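Measuring Consumer Prices
Notes for lecture 2

Shares: 20 Comments: 2

Last time we finished with the difference between nominal and real income. To go from one to the other we divided by a price index, and I asked you to accept the index as given. In this lecture we open it and look at how it is made.

1. The basket

A consumer price index follows the cost of a fixed basket of goods and services. The basket should represent what households buy, so the first source is always a household budget survey. In the Ferneo regional survey, 600 households write down their spending in a diary during two weeks. They also answer questions on large purchases made during the whole year, for example a car or a washing machine. The diary alone would miss most of these.

Every survey of this kind has the same weaknesses. People forget small purchases, above all those made outside the home. They report less alcohol and tobacco than the tax data show. Very rich households often refuse to take part. The statistical office therefore corrects the survey with other sources, mainly the national accounts, before it calculates the weights.

The weight of a group is its share in total spending. Please remember that the weight depends on money and has no relation to how often we buy something. Bread is bought nearly every day and has a small weight. Rent is paid once a month and has a large one. Many people judge inflation by the things they buy often, and this is one explanation for the gap between measured inflation and what people say they feel.

2. Collecting the prices

The Ferneo office collects 1168 prices each month. Part of them come from price collectors who visit the shops, part from websites, and a growing part from the till records which the large chains send directly. The Jelteo supermarkets have sent such records for several years. The advantage of till records is that they contain quantities as well as prices, so we know which products were really sold and at what discount.

A price collector must find the same product in the same shop every month. For milk or sugar this is easy. For clothes, telephones and household equipment it is difficult, as models disappear after a short time and the new one is rarely identical to the old. 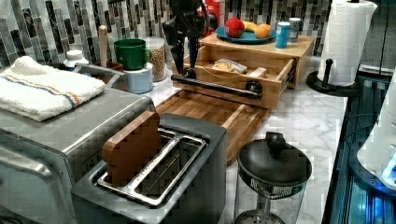

Household appliances: a toaster oven and a two-slot toaster.

3. The problem of quality

Suppose that the shop Brondetti sells a kettle, and in December the manufacturer replaces it with a new model. The new model is more expensive, but it also uses less electricity. How much of the difference is a rise in price, and how much is payment for a better product? The index should include only the first part.

There are several methods in use.

Direct comparison. We decide that the two models are of equal quality, and the whole difference in price goes into the index. It is simple, but it overstates inflation if the new model is better.

Overlap. If both models were sold in the same month, we take the difference between their prices in that month as the value of the difference in quality. This assumes that the market was in a normal state. If the old model was being sold off cheaply, the result will be wrong.

Option prices. We add or subtract the price of a feature which can also be bought separately. It works well for cars, and less well for most other things.

Hedonic regression. We explain the price of many models by their characteristics, and then calculate what the new model would have cost in the earlier period. The method needs a lot of data, and the choice of characteristics is partly a matter of judgement. We will do an exercise on it with the Bailly data set in the computer room.

No method is correct in all cases. When you compare the inflation of two countries, it is useful to check in the methodological notes which one was used for electronics.

4. From prices to the index

The most common formula is the Laspeyres index. It asks how much the basket of the base period would cost at the prices of today. In words: take the price change of each group, multiply it by the weight of the group in the base period, and add everything together.

Take an economy where energy has a weight of 20 per cent. If energy prices double and all other prices stay the same, the index rises by 20 per cent. If in the next year energy prices do not change any more, energy contributes nothing to the inflation of that year, although it remains as expensive as before. Students often lose marks here. Inflation is a rate of change, and a fall in inflation does not mean a fall in prices.

The Paasche index uses the weights of the current period instead. Normally it gives a lower result, because households buy less of what has become relatively expensive. The Fisher index is the geometric mean of the two. It has better properties in theory, but current weights arrive late, so it is seldom used for the monthly figure.

5. What the index leaves out

Owner-occupied housing is the largest question. A family living in its own flat pays no rent, but it certainly consumes housing. Some countries impute a rent, some use the cost of buying new dwellings, and some leave the item out completely. Income tax and the purchase of shares are outside the index everywhere.

For the seminar please read the chapter on chain linking and prepare problem 2 from the exercise sheet. Bring a calculator. The tables for the exercise will be handed out in class.

Comments (2) Share this page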